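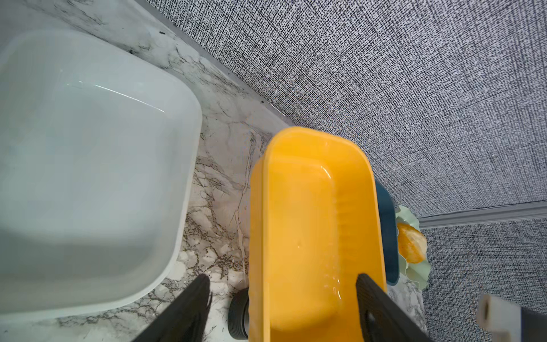 Naveed Shaikh

School robotics clubs spend too much of their time on competitions. I have helped with the one at Cidilside for two years, and in November we dropped out of the regional league. The entry and the travel would have cost us 2,000 pounds. We kept the arm and gave the pupils kitchen jobs to work on.

Gripping a yellow plastic container beside a white basin sounds like nothing much. It took a group of 13 pupils most of a term to get as far as they have. The league mat is flat and the blocks are all one size. A worktop has a basin on it, a ruffled dish, drops of water, and things standing half behind other things.

Some parents objected, and Subbarao Kamath wrote to the head to say that a trophy looks good on a form. He may be right. But the pupils who used to watch two confident builders do everything now each have a part of the code to look after - and they argue about it at lunch. I would like other schools to try a year without the league.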